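Search the archive
Search
Advanced search
Istby Allotments list

Subject: Re: Water butts, again
From: Driss Hamdy
Date: Feb 13, 2026

Muñoz wrote:
> I make it 252 pounds for the new butts if we go with Tokodow, and they
> want 65 on top for delivery, which seems steep for driving six empty
> barrels up a hill. Floltau are cheaper but only do them in terracotta
> effect. Can we please settle this before the dry weather? Last year we
> were still arguing about taps in the heatwave.

I remember the tap argument fondly. I think I was in favour of taps.

On the butts: I went up to look at the Tokodow ones at the garden centre, and they are barrels. They hold water. I lifted a lid and put it back, and felt I had done my research. The terracotta effect from Floltau is harder to love. It is the colour of a plaster on a knee, and there would be six of them in a row along the shed, facing the road. People who walk their dogs past us already have opinions.

The delivery charge is a nuisance, but I would point out that the last time we fetched something ourselves it was the second-hand greenhouse, and parts of that greenhouse are still in my brother-in-law's garage. He brings it up at Christmas.
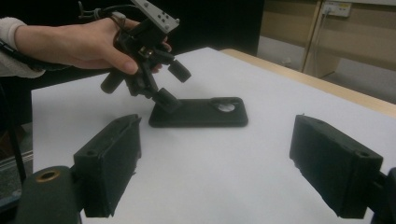
What bothers me more is where the water is meant to come from. The shed gutter runs downhill the wrong way, towards the compost, and has done ever since the roof was redone. When it rained properly in January I stood under it for a while and can report that the compost is very well looked after. If we buy six butts and leave the gutter alone we shall own six dry butts. I'd sooner spend an afternoon with a ladder and some new brackets first, then buy 2 butts, see whether they fill, and order the rest when we've got something to put in them.

I also had a look at the stand question. The handbook says a butt should sit high enough to get a can under the tap. Ours currently sits on three bricks and a paving slab, and you can get about half a can under it if you tip the can and say something rude. Blocks would do. There is a pile behind plot nine that has been "coming in handy" since before I joined.

So my vote is gutter, blocks, two butts in green, in that order. I have a ladder. I don't have anyone to hold it, and would like someone who isn't easily distracted by birds.

If anybody feels strongly about terracotta, do speak up, and I will try to be polite.

Driss

Comments

plot14: Green please. I can see that shed from my kitchen.

Muñoz: Fine, but the half-can remark is unfair, it's nearly three quarters if you use the small can.

beanrow: I'll hold the ladder. What sort of birds?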